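Court Reporter, Raltside Courts Desk
Full time, 12-month contract, starting in October

Cistus is looking for a reporter to cover the magistrates' and crown courts in Raltside. We are a news agency supplying 67 local papers and websites, and most of what we file comes from hearings that no other outlet attends.

You will be in court four days a week and at your desk on the fifth. The work runs from first appearances and bail applications through to trials and sentencing. You will also follow the Menzies inquiry, which is expected to sit until the spring, and share the evening phone rota with two other reporters. One Saturday in four is a working day, with time off during the week after.
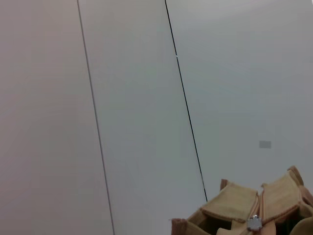
We expect clean copy by 4.30pm on most days, and a short first version within minutes of a verdict or sentence. You will need to know what can and cannot be reported, particularly in cases involving children or where an order is in force. If you think an order has been made wrongly, we will back you in challenging it.

You should have:
shorthand at 100 words a minute, or be close to it
a recognised qualification in media law
at least 9 months on a news desk, paid or as a trainee
a full driving licence, as some hearings are held at Ommont

Pay is set on our reporter scale and depends on experience. Travel between courts is paid. Holiday is 28 days plus bank holidays.

To apply, send a CV, a covering letter of no more than one page and two published court stories to Araceli Bañuelos, courts editor, quoting reference 1261. Interviews will be held in Raltside and include a short writing test. Questions about the rota or the contract should go to Farhad Shahbazi on the news desk, after 2pm.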